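About Zistum

Zistum designs and supplies molded foam packaging for glass containers. The company is based in Hivcombe and serves beverage bottlers, sauce and syrup producers, and mail-order retailers that ship glass in small quantities. The range covers divided bottle carriers, flat-lidded boxes, corner blocks and loose inserts. Most orders are between 24 and 700 units.

Company history

Zistum was founded by Benito Lorente and Siv Magnusson, who had worked together on protective packaging for laboratory glass. The first product was a two-bottle shipper for vinegar. Carriers for soft drink bottles followed and now make up the larger part of production. The Hivcombe site holds the cutting room, the packing room, the sample store and the office. A second store at Zapata keeps finished stock for customers who order on a monthly schedule.

What we make

The Flastirer line is our standard range of divided carriers. Each carrier is a single block of expanded polystyrene with one compartment per bottle. Compartment diameter is set from the widest point of the bottle, and depth is set so that the shoulder and neck remain above the rim. The neck can then be gripped for loading and unloading without touching the foam. Wall thickness between compartments is 15 mm on the standard carrier and can be increased for heavier bottles.

The six-bottle carrier, two rows of three, is the size ordered most often. It suits long-necked glass bottles with crown caps and is the size we use for most fit checks. Carriers with four and twelve compartments are made to the same pattern. For bottles with a square base, such as some oil and sauce bottles, the compartments are cut to order from a customer sample.

Boxes are supplied with or without a lid. Foam density is chosen by filled weight. Surface finish is as molded, with a slight texture; a smoother cut face is available but marks more easily in handling.
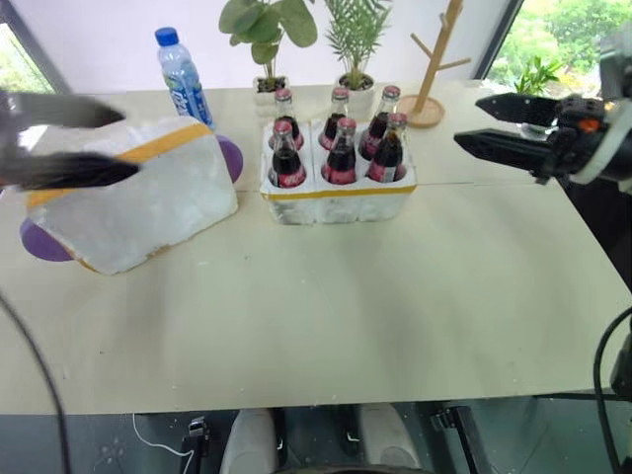
Edges are the part of a foam carrier that wears first. Repeated lifting rounds off the rim and sheds beads, which then stick to labels. Adhesive tape along an exposed edge slows this down and gives a cleaner surface to hold. We apply tape on request in yellow, white or clear. Tape should be replaced when a corner lifts, and the foam beneath it wiped with a dry cloth before the new strip goes on.

How we check fit

Every new bottle shape is checked with filled bottles. Empty glass sits differently in the compartment and gives a misleading result. The customer sends at least two full sets, capped and labeled as they will be sold. Bottles are loaded one at a time, back row first, and each is turned a full circle in its compartment. A label that scuffs or wrinkles during this turn means the compartment is too tight. A bottle that can be rocked by the neck means it is too wide. Either result goes back to the cutting room with the measured difference written on the sample sheet.

Jummai Dauda runs the fit checks and signs the sample sheets. Godfrey Mwakyusa is responsible for cutting and tooling. Orders and delivery dates are handled by Panagiotis Tsoukalas, who also manages the Zapata store.

Care and return

Carriers can be reused as long as the dividing walls are whole. They should be stored flat, away from solvents and direct heat, and stacked empty. A carrier with a cracked divider should be taken out of use, as the adjoining bottles can touch. We accept clean, untaped carriers back from regular customers at both sites. Returned pieces are sorted by density; sound ones are sold as seconds and the remainder is sent for compaction.

Samples and orders

Sample carriers are sent free of charge, one per bottle shape. Please state the bottle height, the widest diameter, the filled weight and the closure type. Drawings are accepted, but a physical bottle gives a faster result. The current price list has applied since 01/04/2023 and is available from the Hivcombe office on request. Custom tooling is quoted separately.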